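Clitesholm caves open day, quick notes before I forget.

Got in at 9, queue already down the hill. 22 of us per group, hard hats, no bags. They say the lower shaft drops 900 feet and no one has mapped the botom. Cold air coming up from somewhere — guide wouldn't guess.

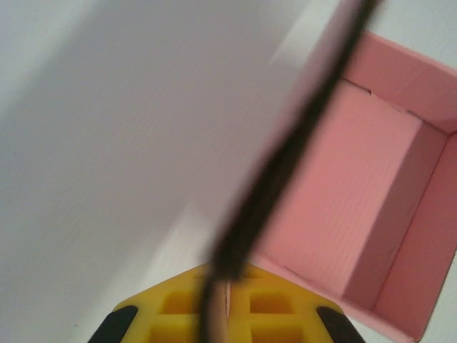 Dzifa Alhassan

Second chamber was better. Scratches on the wall, more than 3000 years old, still unread. Humming sound too, everybody heard it. Wind, maybe. Gift shop closed at 4, wich was a pain. Next tour in December.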